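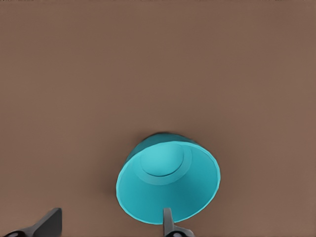
Skonar publica los resultados de su comparativa de pinzas en simulación

El grupo de manipulación de Skonar ha hecho públicos este mes de septiembre los resultados de una prueba que muchos llevábamos tiempo esperando: dos modelos de pinza de dos dedos, Surel y Albers, enfrentados a la misma tarea, con el mismo controlador y sobre la misma mesa virtual. La tarea es coger vajilla por el borde, uno de esos gestos que una persona resuelve sin mirar y que a un robot le puede costar una tarde entera de ajustes.

En total se ejecutaron 418 intentos con cada modelo. Albers completó 319 agarres y Surel se quedó en 299. La diferencia no es enorme, pero lo interesante está en el reparto de los fallos. Surel pierde casi toda su desventaja con los cuencos volcados o inclinados, cuando un dedo llega al borde antes que el otro y empuja la pieza fuera de su alcance. Con los cuencos bien apoyados las dos van prácticamente a la par, y en los vasos Surel incluso queda algo por delante. ¡Un resultado que casi nadie en el grupo había apostado!

El entorno de pruebas es Hilta, el simulador propio de Skonar, con dos brazos montados frente a frente con la mesa y cámaras tanto en la vista general como en la muñeca. Cada brazo trabaja por su cuenta: mientras uno busca el borde de un cuenco, el otro puede quedarse a la espera sobre la pieza siguiente. 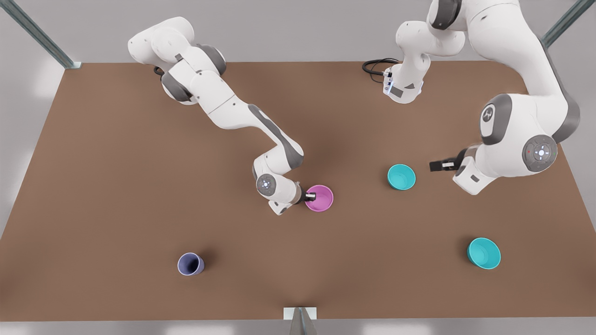 Las posiciones de partida cambian en cada intento, y también la inclinación de las piezas. El equipo probó primero con una sola cámara general, pero el error al estimar la altura del borde era demasiado grande. Al añadir la vista de muñeca, los agarres fallidos por falta de profundidad bajaron de forma clara – y eso sin tocar una línea del controlador. Para quien trabaje con presupuestos ajustados es una noticia estupenda, porque cambiar de cámara suele salir bastante más barato que cambiar de pinza.

También se ha revisado la velocidad de cierre. En la configuración inicial los dedos cerraban demasiado deprisa y los cuencos giraban sobre su base. Con un cierre más lento cada intento dura unos 17 segundos, algo más que antes, aunque el número de piezas desplazadas cae mucho y los vídeos de los agarres son una delicia.

Queda por ver cuánto de todo esto se mantiene con pinzas de verdad. El rozamiento de la vajilla simulada es uniforme y la cerámica esmaltada no lo es, y el propio informe lo reconoce en sus primeras páginas. El grupo ya prepara una segunda ronda en laboratorio, con los mismos tipos de pieza y el mismo protocolo, para comparar las cifras una a una.

El informe completo, las configuraciones de Hilta y los registros de todos los intentos se pueden descargar desde la página de Skonar. Vale la pena empezar por el anexo de fallos, que está ordenado por tipo de pieza y trae los parámetros de cada agarre.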